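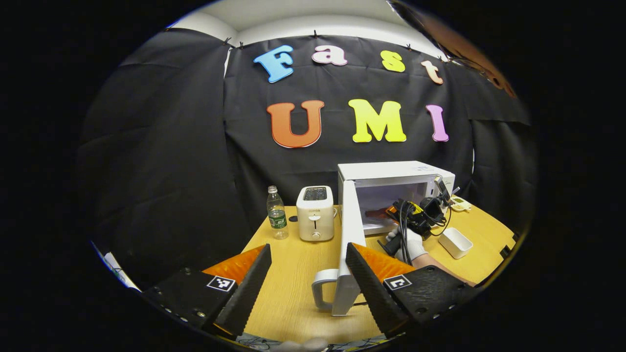
The toaster and microwave on the table, with the foam letters on the black cloth behind them.

Search this site
Enter keyword
Go

Small Appliance Table: What We Have and How to Borrow It
September 20, 2023

The small appliance table at the Ferneo building is open for the fall. It has a microwave oven and a two-slot toaster, both white. Members may use either one at the table during open hours, and the toaster may also be signed out overnight. The microwave stays in the building.

Several people asked over the summer what happened to the old oven. It stopped heating in the spring and went to the Folamex recycling drop-off along with two dead kettles and a box of extension cords. The replacement came out of the equipment fund, which stood at $2,000 at the start of the year. We spent $240 on the two appliances together, including a new power strip. The rest of the fund is being held for the sink repair, and we expect a quote on that before December.

Using the microwave

The door opens wide and takes up a good part of the tabletop when it does. Move bottles, cups and anything else that can tip before you open it. Please don't lean on the door or rest a plate on it.

Cover your food. Paper towels are on the shelf under the window and lids are in the blue bin by the sink. If something boils over, wipe it up while it is still soft. Dried soup takes a lot longer, and the person after you shouldn't have to deal with it. Check inside before you walk away. Food left in the oven at closing is thrown out, and the container goes in the lost and found for one week.

No foil, no metal travel mugs, and no takeout boxes with wire handles. Eggs in the shell are also out. We had one of those in the old oven and the smell lasted most of a month.

Using the toaster

The knob is on the front, with the lever below it. Start low on the knob. The lower settings run darker than you would expect, especially with thin bread, and the second round always browns faster than the first. Bagels need to be cut fairly thin or they will jam. If something does get stuck, unplug the toaster first and use the wooden tongs. The tongs hang on a hook at the end of the counter and should go back there.

Empty the crumb tray on Fridays, or sooner if you have been toasting anything with seeds or raisins. Crumbs go in the trash. Please keep them out of the sink, which is already slow.

Don't run the toaster and the microwave at full power at the same time as the coffee maker. The outlets on that wall share a breaker. It tripped twice in the first week. If it happens again, the panel is in the hallway next to the Choi Room, and the switch is marked KITCHEN 2.

Drinks on the table

Bottled water and other cold drinks are fine on the table as long as they have a cap on. Open cups should stay on the counter. Bottles left behind are emptied and recycled at the end of the day. If you want to keep yours, put your initials on the label.

Letters on the backdrop

The foam letters pinned to the black cloth read "Fast" on the top row and "UMI" on the bottom, in a mix of blue, pink, yellow, peach, orange and violet. Please leave them where they are. The clips at the top of the cloth are small and don't hold much weight, so nothing else should be hung from it. Flyers and sign-up sheets go on the cork board near the front door.

We still have loose foam letters in the craft cabinet if another group wants them. Vowels are running short. Bring back what you borrow and keep it in the zip bag.

Signing out the toaster

Write your name, phone number and the date on the clipboard. The loan is 24 hours, and the toaster should come back clean, cool and with the cord wrapped. A carrying box is on the bottom shelf of the cabinet. Please use it, even for a short trip. Nobody may sign it out on a day when the Claltico breakfast is scheduled the next morning. Those dates are already crossed off on the sheet through December.

The breakfast served about 45 people last month and went through nine loaves. We could use a second toaster for it. If you have a working one at home that you no longer need, leave it at the front desk with a note. It should have its crumb tray and a cord in good shape. We can't take toaster ovens, since there is no space for one on the table.

Still needed

Microwave-safe plates, medium size
Oven mitts, any color
A dish brush with a long handle
Two or three flat lids for bowls
Masking tape for labels

Donations can be dropped off at the desk any time the building is open. Mark the bag "kitchen" so it doesn't end up with the rummage sale.

Next item: Parking lot striping
Back to newsletter contents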